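Keeping a Small Prayer Hall and Study Room in Good Order

By Imelda Castillo

Our meditation hall in Kallbridge is used six days a week, and the study room behind it almost the same. When I took over the housekeeping in July I knew how to clean a home, but a shrine room is a little different. These are the habits that have stayed with me.

Butter lamps and candles. Let the wax become fully hard before you touch it. Put a paper towel over the spot and pass a warm iron on it for a few seconds, then move to a clean part of the paper. For brass lamps I use warm water with a few drops of dish soap and after that a dry cotton cloth. Strong polish leaves a smell, and it mixes badly with the incense.

Incense ash. Do not wipe ash with a wet cloth, it makes a gray paste. Use a soft brush first. The sand in the bowl should be sifted every month with an ordinary kitchen sieve, and please keep this sieve only for the sand.

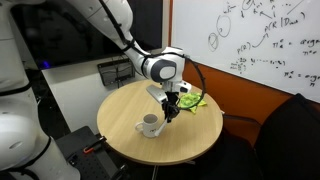 Offering bowls. Empty them before evening, dry them at once and store them upside down. In Priltano, where I lived before, the water was very hard and we had white rings on every bowl. Two spoons of vinegar in a basin of water took the rings away in 30 minutes — rinse very well after.

Cushions. Buckwheat cushions cannot go in the washing machine. Pour the hulls into a pillowcase, tie it, and wash only the cover in cold water. On a dry day the hulls can lie in the sun for 2 hours. Kapok cushions I only beat and air.

Prayer books and loose pages. Wrapped texts like a dry shelf, not touching an outside wall. If the pages smell of damp, stand them open in a room with moving air. We do not put books on the floor, so at study time each table must have free space for them. A damp cloth, well squeezed, is enough for a wooden table, and you follow the grain.

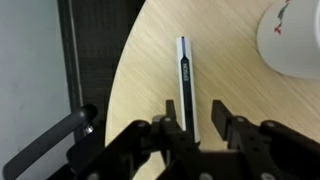 A white Epson pen-shaped object on the pale wood tabletop.

Shoes at the door. A rubber mat outside and a cotton rug inside will stop most of the sand. In wet weather I put old newspaper under the shoe rack and change it after the evening chanting.

Thangkas and other hangings. Dust only the cloth border, with a very soft dry brush. The painted part I leave alone — for this you ask a person who has the training. Keep them away from direct sun and from the lamp smoke, and roll them from the bottom up if they must travel.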